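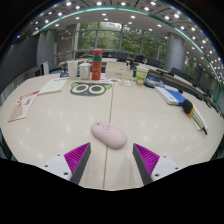 How many usable recordings does the project have so far?

Of the 900 recordings promised in the plan, 400 have been made, and 80 of those have been rejected on review. The rest are usable in the narrow sense that they play from start to end and have a written label. Whether they are useful for training is taken up further down.

Home Projects Reports People Contact

Hamann project: progress report to Skasis
Gravanville, 18 Apr 2018

Scope of the report

The period covered is March and the first part of this month. The work was the tabletop collection, in which a person carries the hand gripper, does a short task on a table, and the camera on the tool records it. The recordings are meant to become examples for the Liver controller. Training is reported only where it affects what we collect.

You asked last time for less optimism and more detail. We agree with the request. The last report described the collection as "well under way," and at the time we had a working tool, a list of tasks and very little else.

What was planned

The plan had three blocks. The first was picking up and putting down single objects on an open table. The second was the same with other things standing nearby, so that the approach has to be chosen with some care. The third was short sequences, such as moving one object to make room for another and then placing the second.

The plan also said that the collection would take place in ordinary rooms with whatever furniture they have, and that nothing would be cleared away or lit specially. That part we have kept to, and it has been more work than a bench in the lab would have been. The meeting room has a curved table, ceiling lights in rows and tall windows with trees behind them. The near table holds a cat-face mat, cups, a red-orange bottle, papers and a microphone. A learning system that only copes with a gray bench would be of little use to you, so we still think the choice was right. We can't yet show that it was.

What was done

The first block is finished. The second is partly finished. The third has not been started, apart from a few trials that we made to see how long a sequence takes and that are not included in the total.

We had five people recording. All had the same short introduction to the tool and the same written task sheet. In the plan we assumed that this would be enough to make their recordings comparable, and it wasn't. One person comes down on every object from straight above. Another slides in low from the side and closes late. Both ways work, and a mixed set may even be a good thing, but the sheet says nothing on the subject and so the mix is an accident. It is also uneven: the person with the strongest habits made the most recordings. We noticed this after the first block was complete, which was too late to correct it cheaply.

Every recording gets a one-line label with the task, the object and whether the person considered the attempt a success. I have come to distrust the last item. The people recording are generous to themselves. A cup that was set down hard and rocked before it settled was marked as a success by one of them and as a failure by another. We have no rule for it, and writing one turns out to be slow work, as each draft lets through something that we would not want a machine to copy. The current draft says that an object must be released and left standing before the hand moves away. It does not mention speed. It should.
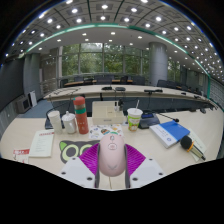 The review of rejected recordings took longer than the recording itself. Most were thrown out for dull reasons. The tool was started late, or stopped before the release. In others the person changed their mind halfway, went for a different object and did not change the label. A smaller group was rejected over the track of the tool's position, which jumps when the hand moves fast. We had been told by our own side that the jumps were rare enough to ignore. That was an opinion, and no one had looked. They are rare in slow recordings and common in quick ones, so by removing them we tilt the set toward slow movement. A controller trained on it will very likely be slow too. We would like you to know this now, before anyone measures it and is disappointed.

Windows are a related trouble. A room with a lot of daylight looks different from one hour to the next, and the exposure shifts when the tool is lifted toward the glass. We don't know if this harms the training or helps it. The argument that variety is good gets used rather freely in our team, and I would ask you to treat it with suspicion when you hear it from us. Variety that we did not plan and have not recorded in the labels can't be checked afterward. From this month the label has a field for the light, with the choices "blinds open," "blinds closed" and "mixed." It is crude, but it can be filled in without thinking.

What the early training runs show

Very little. The Liver controller was trained on the first block and tried on the same kind of task in the same room. It did better than the version that had no tabletop recordings at all. That is a low bar and I don't want it quoted as a result.

We then moved the objects to places where they had seldom been during recording. Performance got worse, in a way that suggests the controller has learned where things usually stand as much as how to pick them up. People put things back where they found them. It is a decent habit and a bad one for this purpose, and the task sheet did not ask for anything else. The revised sheet tells the person to shift the target object between recordings and to turn anything that has a handle.

No trial in a second room has been made. Until there is one, any claim that the method carries over to new places is a hope, including the claim in our original proposal.

The tool

The gripper has held up better than I predicted. The ribbed fingers follow the shape of what they close on, and they are forgiving of a poor approach. Here too I have a doubt. Because the fingers forgive so much, people approach carelessly and still succeed, and the recording counts as a good example. A robot with the same fingers might get away with the same carelessness. A robot with stiffer ones would not. Skasis has asked more than once whether the recordings could serve other hardware later, and the safe reply at present is that you should not budget on it.

Thin flat things remain hard. Paper and cards are on the object list, and the attempts made so far are mostly the person pushing the sheet along the table until it can be pinched. We have kept these separate from the main set and have not decided what to do with them. Leaving them out would make our figures look better, which is a reason to be careful about leaving them out.

Money and time

Spending is on plan. I would not read that as good news, given that the collection is behind. The hours went into review instead of recording, and they will keep going there unless the rejection rate falls. The review tool that was supposed to catch late starts and early stops by itself does catch them, along with plenty of recordings that have nothing wrong with them, so a person still watches everything it flags. We have stopped improving it for the time being.

We are not asking for more money in this report. We are asking for permission to change the order of work, as follows.

Finish the second block with the revised task sheet, and with the recording shared out evenly among the five people.

Record a small part of the first block again, with objects moved between recordings, and compare the two sets before going further.

Try the controller in a second room in Gravanville before the third block begins. If it fails there badly, we would rather report that and discuss the third block with you than complete it for the sake of the total.

That last step may mean that 900 is not reached within the present period. The number was chosen when the proposal was written, on the basis of what seemed a respectable amount of data, and I have found no better reason for it in the files. We would prefer to be held to the second-room trial.

What we need from you

A decision on the order of work. Also a decision on whether labels should keep the person's own verdict on success, or whether the verdict should be made later by somebody who was not holding the tool. The second way costs more. I lean toward it, though two of my colleagues on Hamann do not and have asked for that to be noted.

The revised task sheet and the draft rule on success are in the shared folder. Comments on the rule are welcome, particularly cases that it gets wrong.

This site uses cookies to remember your settings. Accept Decline Read more

Related items
Hamann project: task sheet, revised
Hamann project: draft rule for marking success
Liver controller: notes on the first training runs
Previous progress report to Skasis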